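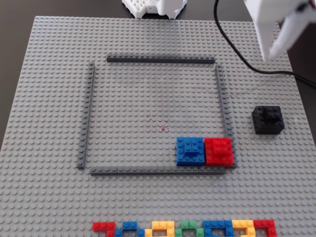
Test plate with the walled square, overhead view.

Vedska planner gets a stud-grid map

The May release of Vedska changes how the planner stores the work surface. Until now it kept every block as a free pose in arm coordinates. With the plate in use at the Pendudow bench, that gave us placements that were a few millimeters off and a lot of retries at the walls. The planner now snaps each detected block to the stud grid and keeps a height value for every stud, so a stepped block like the blue one inside the square is stored with both of its levels.

Walls are treated as blocked studs. Gaps at the corners are left as they are - the planner will not close them for you, so check your clearance setting if you work near a corner.

The wrist view is used for the last stage of an approach. Plukora, our detection module, looks for a straight edge ahead of the fingertips and lines up the open gap with it. Dark plates on light gray are the easy case. Shadows on the studs next to a plate can still pull the edge outward, and there is a new threshold for that in the settings file.
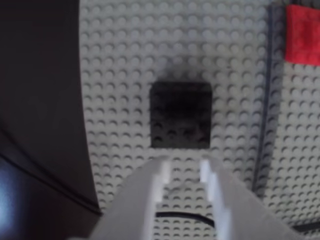 What to change on your side

Old pose logs will load, but they need to be converted once. Run the Cordeiro tool on the log folder and keep the originals until you have checked a few files. Our own set has 601 logs, and 578 of them converted with no edits. The rest had a missing plate origin, which you can type in by hand.
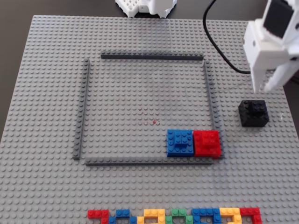

If you have more than one plate on the table, give each its own origin. The converter stops at the first log that has two plates under one name. Bug 258, the one where the arm paused over a block after a replan, is closed in this release. Questions can go to the tooling list before Friday, when we freeze the settings format.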